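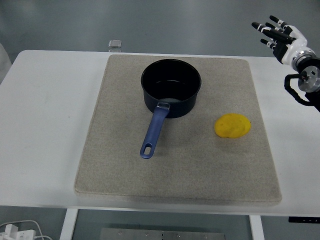

Plikine small saucepan, non-stick: review after a spring of daily use

I cook for one most days and for three when my sister's children are with me, so the small saucepan does more work in my kitchen than anything else. Porridge, eggs, rice, frozen peas, custard, the milk for coffee. My old one was a stainless steel Menetti that I'd had since college. It is still sound, but milk catches on it whatever I do, and I was tired of soaking it.

I bought the Plikine from Bautista, the cookware shop near the market in Wuvport. It cost less than the Menetti did years ago. There's no lid in the box. The shop sells one separately, but the lid from my old pan fits well enough, with a little steam getting out at one side.

Weight and balance

The pan is light. Empty, it stays flat on the smallest ring of my gas hob, though I turn the handle inward out of habit. Full of water I can lift it with one hand, and I have a weak wrist from an old break. Anyone used to cast iron will find it flimsy at first. I got over that in a week.

The sides are deep, which suits boiling and poaching. It's less good for sauces you want to reduce, where a wider pan is quicker. I made a red wine gravy in it once and stood there for the best part of half an hour.

Milk and porridge

Good. Porridge slides out and leaves a thin skin which comes off with a sponge. I make it with half milk, half water, on a low flame. Custard was fine too, including a batch I left too long while answering the door. It went lumpy, but it didn't stick.

Scrambled eggs are better in a frying pan in my opinion, but my neighbour Jocelyn Tagle does hers in a saucepan with a lot of butter and stirs the whole time. She borrowed mine for a weekend and had no complaints about how they came out. She did say the pan heats faster than her own and that she had to turn it down twice.

Rice

Mixed. By the absorption method, with the heat as low as it goes, I get a good pan of basmati. The borrowed lid probably doesn't help, and I now put a folded tea towel under it once the heat is off. Brown rice needed topping up with water every time. Two mugs of dry rice is too much and will push the lid up. One and a half is the most I'd try.

Pouring

This is my main grumble. The rim flares a little but there's no proper lip, and if you pour slowly it dribbles down the outside. Pour with some confidence and it's fine. For hot milk I use a ladle. For draining potatoes I tip it into a colander like everyone else.

The handle

It's plastic, and long enough to keep your hand away from the steam. It stays cool on the small ring. On the large ring the flame comes up round the base and the end nearest the pan gets uncomfortable after ten minutes, so I've stopped doing that. There is a hole at the end for hanging and it goes over an ordinary hook without a fight.

The screw where the handle joins the body worked loose after a couple of months. One turn with a screwdriver sorted it and it hasn't moved again. Amado Padilla, who sold it to me, said to check it every so often and to bring it back if the thread ever went. I would have liked that printed in the leaflet, which is mostly recipes.

Cleaning and wear

The leaflet says it can go in the dishwasher. I don't have one, so I can't say how it holds up. I wash it by hand with a soft sponge and use wooden or silicone spoons. By June there was one fine scratch on the inside, my own fault, from a fork and a boiled egg. It hasn't spread and nothing sticks to it.

The outside marks more easily than the inside. If something boils over and you leave it, you'll need bicarbonate of soda and a bit of patience.

Would I buy it again?

At the price, yes. It won't last as long as steel and I wouldn't expect it to. If you mostly heat soup, milk and porridge, it does the job and saves washing up. If you make a lot of sauces, get something wider with a spout. I've kept the Menetti for boiling potatoes and pasta, and it gets used perhaps twice a week.

Four stars out of five. I took one off for the pouring.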